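Questions we are often asked about the loan boxes

Cerkcombe Loan Boxes lends teaching materials to schools, home educators and evening classes. On this page I answer the questions which come most often by e-mail. If your question is not here, please write to Noeline Ruawai at the desk and she will answer you within 3 working days.

Who can borrow a box?

Any teacher, parent or group leader who lives or works in the Cerkcombe or Tillivel area. You need to register one time, and after this you can borrow as often as you like. For a school it is enough that one person registers, but we ask that this person is also the one who signs when the box comes back.

Does it cost something?

The loan is free. We take a deposit of 25 pounds for each box and you receive it back when the box is checked. If you borrow again in the same term, we can keep the deposit for the next box – many schools prefer this because it saves them paperwork.

How many boxes do you have?

At the last stocktaking in October we had 1,359 items in the catalogue. This number includes single items such as charts and books. The boxes are divided by subject: plants, the human body, cells and small life, rocks, weather, and old household things for history lessons.

How long can I keep a box?

Three weeks in term time. During the summer holiday you can keep it until the first week of the new term, if no other person has asked for it. You can extend a loan by e-mail, but please do it before the return date and not after.

Which ages are the boxes for?

Each box has a coloured label on the lid. Green is for the youngest children, yellow is for the middle years, and blue is for the older pupils and adults. The colours are only advice. I know a teacher who uses the blue plant box with children of seven years and it goes very well, but she has prepared her own worksheets. 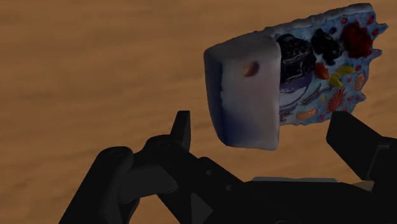
Some subjects exist in two levels, so please look at the label colour as well as the name when you order. The most common mistake in our orders is that somebody writes only "body box" and then receives the wrong one.

Can I collect the box outside opening hours?

Yes, by arrangement. There is a locker at the side entrance of the Lambrakis building and we send you the code in the morning. The locker takes one large box or two small ones. Returns to the locker are possible until 6 pm.

Do you deliver?

Only to Tillivel, twice in a month, together with the library van. Wiremu Rutherford makes the list for the van, so please tell him early if you need a place. Heavy boxes (all rocks, and history box 2) cannot go with the van.

What happens if a part is broken or lost?

Please tell us. Small damage happens and we do not charge for it. For a lost part we ask the replacement price, but never more than the deposit. Do not repair anything with superglue at home – it goes white on the plastic and after that it is difficult to clean.

How should I clean the things before I return them?

A damp cloth is enough for plastic and wood. Paper and cloth items should not be cleaned at all. Put everything back according to the contents sheet inside the lid, and leave a note if you could not find something.

Can I reserve for next term?

Reservations for the spring open in October. You can make them in the Cevico booking page or by telephone. The cell and body boxes go first, so for these I advise to reserve early and to give a second choice of dates.

Can I give you materials?

With pleasure, but please send a short list first, as our shelves are quite full. Fatemeh Asadi looks through all offers and will tell you what we can take. We cannot accept chemicals, anything with a mains plug, or encyclopaedias.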